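Reading time: 7 min

Handout 4: Gathering demonstrations with hand-held grippers

Course notes, Robot Learning Practicum. Prepared by Anoma Karunaratne, with changes from Gemechu Gebremichael after the June run.

Read this before your first collection session. Handout 3 covered calibration and clock sync, and you need both working before any of the steps below make sense. Handout 5 covers training.

4.1 What we are collecting

A demonstration is one complete attempt at one task, recorded from start to finish, with the video from each gripper and the estimated path of each gripper through space. We also store the opening width of the jaws at every time step. The policy you train later will see the video and try to predict the path and the width. It gets no other information. If you made a decision based on something the wrist camera could not see, the policy has no way to learn that decision.

Students lose more data to this than to broken hardware. You are standing up, you have two good eyes, and you can look past the gripper at the whole table. The camera sits behind the fingers and sees a small patch of it. When you plan a motion, plan it from what the camera has in view. If you need to look for an object, turn the gripper toward it and let the camera find it too.

4.2 Tasks for this unit

Each team picks one task from the list on the course page. The two-handed tasks this term are containers (pick up, turn, set down, open or close the lid), folding a hand towel, and moving a stack of bowls. The container task is the most popular and also the one with the most failed policies, so choose it with that in mind.

Write your task down as one sentence before you record anything. "Handle the box" is too loose. "Grip the container by its long sides, turn it a quarter turn and set it flat" is about right. Everybody on the team has to be doing the same task, and two people who each have a clear idea in their heads usually have two different ideas.

Then write down the start condition and the end condition. The start condition says where the object may be and which way it may point. The end condition says what has to be true for the attempt to count. Put both at the top of your log sheet.

4.3 Holding the gripper

Hold the handle firmly but without squeezing the trigger. The trigger should be fully released at the start of every demonstration so that the width reading begins at its maximum. Keep your wrist straight where you can. A robot arm has joint limits, and many wrist angles that feel natural to you are out of its reach. The Borkach arms in the lab are especially poor at reaching back toward their own base, so avoid motions that point the fingers at your stomach.

Move at about half your normal speed. Fast motion blurs the video and the tracker loses its place. Slow motion has its own problem, because long pauses fill the data with frames where nothing changes and the policy learns to sit still. If you need to think, stop, end the recording and start over.

With two grippers, agree with yourself on which hand leads. In the container tasks the leading hand makes contact first and the other hand closes in after it. Do it in the same order every time. When half the demonstrations lead with the left and half with the right, the policy tends to average the two and close both hands on air.

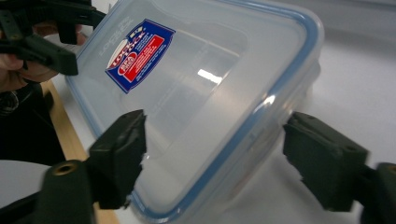
Clear plastic deserves its own warning. The walls let the table show through, and overhead lights leave bright streaks that slide across the surface as you move. A model trained on a few such demonstrations will often lock onto the streak. Change the position of the object between attempts, change the side you stand on, and if your table has a second bank of lights, record part of the set with it off. Containers with a colored rim are easier, as the rim gives the model an edge to follow. Leave labels on unless your task sentence says otherwise, but do not let the label face the same way in every demonstration.

Check the finger pads as well. The contact faces wear down and chip, and a worn pad slips on smooth plastic. Light wear is fine. If the object slides when you lift it, tell a lab assistant and note the pad change in your log. Demonstrations recorded before and after a pad change can be used together, but we want to know where the change happened.

4.4 How many

The minimum for this unit is 60 accepted demonstrations per team. Record them in sets of 10. After each set, stop, copy the files off, and watch at least two of the recordings all the way through. Teams that skip this step find out at the end of the afternoon that one camera was never recording.

Of the 60, hold back 18 for validation. Choose the held-back ones across all your sets and all your operators. Do not simply take the last 18, which will all have been recorded by the same tired person under the same light.

Every member of the team has to operate. People differ in height, reach and habits, and a policy trained on one person's habits is brittle.

4.5 Varying the start

Variation should be planned. Mark a region on the table with tape and place the object somewhere new inside it each time. Random placement by hand isn't very random. Most people drift back to the middle within a few attempts, so we suggest a printed grid and a shuffled list of cells. Sabina Gunawardena's script on the course page prints both.

Vary these things: object position, object angle, table height if you can, lighting, operator, and small clutter at the edge of the table.

Keep these things fixed: the task sentence, the leading hand, the end condition, and the firmware on the grippers.

4.6 Recoveries

A recovery is a demonstration in which something goes slightly wrong and you fix it without stopping. The lid catches, the container turns in your grip, one finger misses the side and you go back for it. Keep these. A policy trained only on clean attempts has never seen a bad grip and does not know what to do after one.

Do not fake them by making the mistake yourself in the recording. If you record the mistake, the policy learns the mistake. The better way is to set up the bad state first, with the recording off, and then record only the fix. Place the container half off its mark, or tilted against the other gripper, press record, and correct it. Do this for one attempt in each set.

4.7 What to throw out

Reject a demonstration if the tracker lost position, if the object left the view of both cameras for more than a moment, if you touched the object with a bare hand, or if the end condition was not met. Reject it if someone walked through and bumped the table.

Do not reject it for being ugly. A crooked but complete attempt is useful. Mark rejected attempts in the log and leave the files where they are. The upload tool for Zandesora reads the log and skips them, and we sometimes go back to look at why they failed.

4.8 The log sheet

One line per attempt: attempt number, operator's initials, grid cell, light setting, accepted or rejected, and a short note. Fill it in right after the attempt. A log reconstructed from memory at the end is easy to spot and we will ask you to record again.

The second operator keeps the log while the first one records. Swap after each set. Sessions are capped at 30 minutes per operator without a break. Your forearm gets tired well before you notice it, and the motions get shorter and more jerky.

4.9 Before you upload

Run the check script. It compares the length of each video with the length of its path file and flags any gap in the timestamps. Small gaps can be filled in. A demonstration with a long gap should be rejected.

Plot all the paths on one set of axes. You should see a spread at the start and a narrowing toward contact. If one path shoots off by itself, the tracker jumped and the check script missed it. If all of them lie on top of each other, go back to 4.5.

Hand in: the log sheet, the path plot, one paragraph on what you varied and why, and the name of the folder on Zandesora. Due before the training lab.

Comments

Mebrat Mekonnen: For the folding task, does the leading hand rule still apply? Both hands have to pinch the towel at nearly the same time.

Anoma Karunaratne: Yes. Let the leading hand touch first, even if the other is only a moment behind. Consistent order is what matters.

Pichit Nilsuwan: Our path plot has a jump at the same spot in most attempts. It's near the table edge on the window side.

Gemechu Gebremichael: Probably the tracker running out of features when both cameras face the bare tabletop. Put a patterned mat under part of the region and try one more set before you record everything again.

Pichit Nilsuwan: The mat fixed it, thanks. We kept the good ones from the first sets and noted the change in the log.

Related

Handout 3: Calibration and clock sync
Handout 5: Training a first policy
Using the Flornus check script
Pad replacement and gripper care
Lab booking rules for the Borkach arms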